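Looking After a Rice Cooker
Kitchen tips from the Wovstead household pages
By Farah Harahap

A rice cooker that gets used most days needs a few minutes of care each week. Most of the trouble people write in about (sour smells, brown spots on the bottom, starchy water running down the front) comes from the parts that get skipped at washing-up time.

Unplug it and let it cool with the lid open. Lift the pot out and soak it in warm water for as long as dinner takes. Use a soft sponge. Steel wool will take the coating off, and so will a metal spoon over time.

Dry the outside of the pot before it goes back in. Drops left on the bottom get onto the heating plate and bake there. If a grain of rice has stuck to the plate, pick it off once everything is cold and wipe with a damp cloth.

Then do the lid. Starch collects on the inner plate and around the vent in the middle. Check your manual to see if the plate comes off. If it doesn't, wipe it with a cloth wrung out in hot water and a drop of dish soap, then again with plain water.
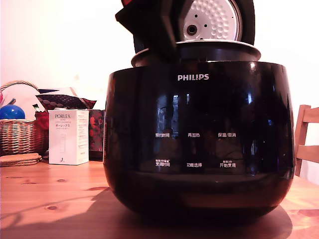 Lid up, inner plate and vent in easy reach of a cloth.

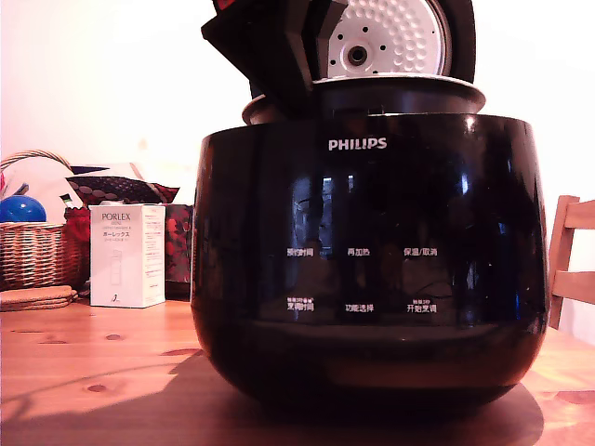
How soon can I close the lid after cleaning?
Wait until the plate and the rim are dry to the touch. Overnight is fine if the kitchen is damp.

For a smell that stays, fill the pot with 1000 ml of water, add half a lemon, and run a short cooking cycle. Check first that this is under the top line in your pot. Pour it out, wipe the lid while it is still a little warm, and leave it open.

Glossy black shows every fingerprint. A barely damp microfiber cloth does the job, followed by a dry one. Don't spray cleaner at the buttons. Spray the cloth.

Dewanti Setiawan wrote in to ask about labels she can't read on a cooker bought overseas. Write the translations on a card and tape it inside the cupboard door, with the buttons laid out in the same rows as on the panel.

Next: getting burnt milk off a saucepan.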